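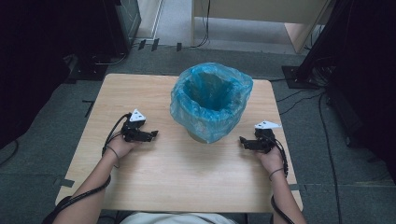 3 Fitting and changing the liner

This section covers the Curkel tabletop bin. For the floor-standing Masholm model, see section 6.

3.1 Before you start

Place the bin on a flat, stable surface with free space on both sides. Keep food, papers and open containers off the surface until the liner is fitted.

Use a liner with a flat or star-sealed base. The liner must be wide enough to pass over the rim without being stretched and long enough to reach the bottom of the bin with material left to fold down outside. The rim circumference is given in the table at the end of this section.

CAUTION: Plastic liners are a suffocation hazard. Keep the roll and any loose liners away from babies and small children.

3.2 Fitting a new liner

1. Tear one liner from the roll along the perforation. Do not cut it; a cut edge splits more easily when folded.

2. Rub the open end between finger and thumb until the two layers separate.

3. Open the liner fully and pull it once through the air so that it fills. Check the base seal. Discard the liner if the seal is open at any point.

4. Lower the liner into the bin, sealed end first.

5. Fold the open end outward over the rim. Work from both sides at the same time, so that the liner stays centered.

6. Press the liner down inside with the back of the hand until it touches the base and the wall. Trapped air leaves between the liner and the wall. If the liner rises again, lift one part of the fold, press down, and fold it back.

7. Check that the fold covers the whole rim. Creases and gathers in the overhang are normal and do not affect use.

NOTE: The overhang may hang unevenly. A long overhang is acceptable as long as the bin stands flat and no plastic is caught under the base — a bin standing on its own liner tips easily.

3.3 Removing a full liner

Change the liner when the contents reach 3 cm below the rim, or daily if the bin is used for food scraps.

1. Unfold the overhang upward all the way round before lifting. Lifting by one side only will tear the liner at the rim.

2. Gather the open end and press out the air gently, with the face turned away.

3. Twist and tie.

4. Hold the bin down with one hand and draw the liner straight up with the other. If it sticks, tilt the bin slightly to let air in underneath.

5. Wipe the inside of the bin with a damp cloth and dry it before fitting a new liner.

CAUTION: Do not compress the contents by hand. Broken glass and blades must be wrapped in thick paper and disposed of separately.

3.4 Liner data

Rim circumference: 63 cm
Liners per roll: 20
Replacement rolls: Linditz, order no. 163

Liners from other suppliers may be used if they meet the requirements in 3.1.

Section revised 23 March 2021, I. Stanciu. Replaces the sheet supplied with the Tennant bin set.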